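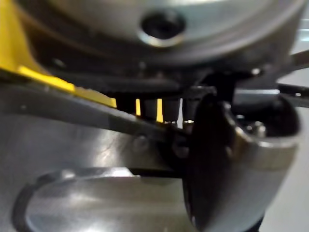 Pillik is pleased to share that its shoe packing room at Widell has a new layout, and we couldn't be happier with how it has come together! Shelving from Domis now runs down one side, in the same bright yellow that shows up beside the brushed metal.

Black soles have the upper shelf, with small parts on the wider one below.

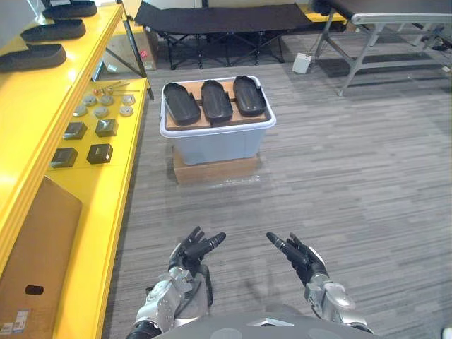 Page last changed: January

A pale blue bin stands on cardboard in the middle of the floor, and the room can handle up to 70 pairs a day.
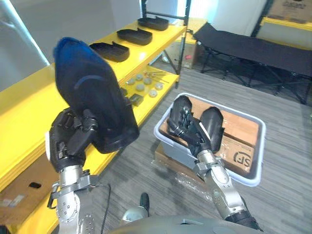
Visiting the room

Tours begin in January. Please write to Lambrakis, our press office.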